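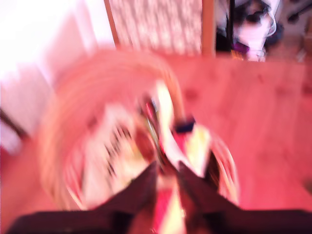

Basketry is the craft of making containers and other goods by interlacing, coiling or twisting plant material. It is among the most widely practised of the handcrafts and is found in most regions where suitable grasses, canes, barks or flexible shoots grow. Baskets are made in many forms, of which the round, open type is one of the most common, and the light tan, straw-like colour of the woven wicker one shown is typical of work left undyed. The word "wicker" refers to the method of weaving and not to any single plant, so that a wicker basket may be made of willow, rattan, reed or a mixture of these.

Materials

Willow is the chief basket material in much of northern Europe. The shoots, called rods, are cut in winter after the leaves have fallen and sorted by length. Rods used with the bark on are known as brown willow. White willow is stripped of its bark in spring, when the sap is rising, and buff willow is boiled for several hours before stripping, so that tannin from the bark stains the wood a reddish tan. Dried rods must be soaked before use and then left wrapped in a damp cloth, a stage known as mellowing.

Rattan is a climbing palm from South and South East Asia. The outer skin is split off and sold as chair cane, while the inner core is drawn through cutters into round or flat lengths. Core of this kind is even in thickness and bends easily, and is often given to beginners. Other materials include rush, straw, bamboo, split oak, pine needles and palm leaf.

Techniques

Four main methods are generally recognised. In coiling, a bundle of soft material is wound in a spiral and stitched to the row beneath. In plaiting, flat strips of equal width pass over and under one another. Twining uses two or more flexible weavers that cross between each upright. Stake-and-strand work, to which most wicker belongs, uses stiff uprights (stakes) and thinner horizontal weavers (strands).

A round stake-and-strand basket is begun at the base. A set of short, thick sticks is pierced and threaded through another set to form a cross, which is bound and then opened out like the spokes of a wheel. Once the base is woven to its full width, stakes are pushed in beside the sticks and bent upwards. A few rows of a strong weave called waling hold them in place – this part is known as the upsett – and the sides follow. The border is usually made by bending the stakes down in turn and weaving them into each other.

The Holtomell basket

The Holtomell is a regional form of round basket, named after the village where it was first sold. It has no handle and a plaited border two rods thick. The weaver Borislav Trajkovski worked there for most of his life and kept an order book that gives the usual number of strands for each size. The large size called for 84 weavers and the small for 64. His pupil Divina Mangubat later added a middle size using 82 weavers of a finer grade, which was sold mainly for bread.

Production at Holtomell declined as cardboard and plastic crates replaced baskets in the fruit trade. The last commercial workshop, Thoroddsen, turned to log baskets and cradles before closing. A short course is still held in the village each March, using brown willow from the beds at Likar.

Uses

Baskets have been used for carrying, storage, fishing, winnowing grain and the keeping of poultry. Open bowls are common in the home for fruit, bread, eggs and sewing. Larger closed forms, called hampers, were once standard for laundry and for sending goods by rail. Balloon baskets are still woven, as cane and willow give a little on landing and do not splinter easily.

Care and repair

Dry wicker becomes brittle. Most makers advise keeping baskets away from radiators and dampening them now and then, with thorough drying afterwards to prevent mould. Dust is removed with a soft brush. A broken weaver can be replaced by cutting out the damaged length and slipping in a soaked piece, with both ends resting behind a stake. Broken stakes are harder to mend, and a damaged border is often cut away and woven again from new rods.

See also

Chair caning
Coppicing
Hurdle making
Rush matting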